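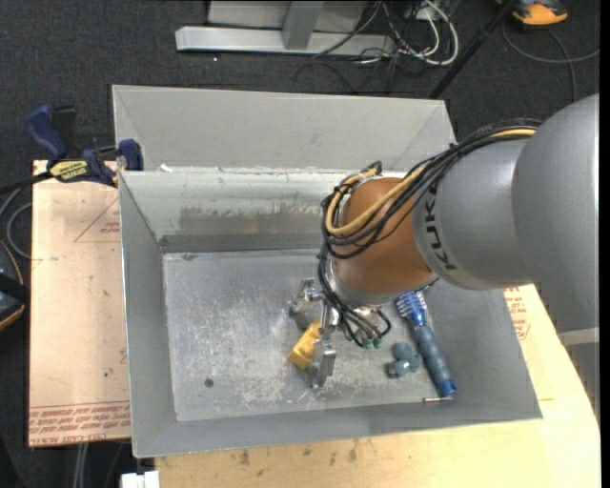
The KUKA arm at the bin, gripper around a yellow block, with a blue brush beside it.

Print this release | E-mail this release

Ura Lab Teaches Its Picking Arm to Ask for a Second Look

ERKOV, October — I'm Corinne Fitzsimmons, I run the picking group at Ura, and I get to share a result we've been itching to talk about!

Our new method is called Gistero. Most bin-picking software scores every possible grasp and goes for the top one. Gistero scores the top 2, and if they land too close together it moves the wrist a little, looks again and only then closes the fingers. It's a small change (we argued over it for most of the summer) and it made a bigger difference than I expected.

We ran 2505 picks on mixed household stuff — blocks, brushes, little toys, whatever fit in the metal bin. The old planner dropped or missed 540 of them. With Gistero on the same objects and the same number of picks, that fell to 133. Shiny, thin parts still give us trouble, and the extra look does slow things down when the bin is crowded.

Fitzgerald Yazzie wrote the scoring code and is cleaning it up now so other labs can try it on their own arms. Next we're moving to deeper bins with our partners at Mocanu.

Want the paper or a visit? Write to the Ura press desk and ask for me.

Shares: 2 | Comments: 0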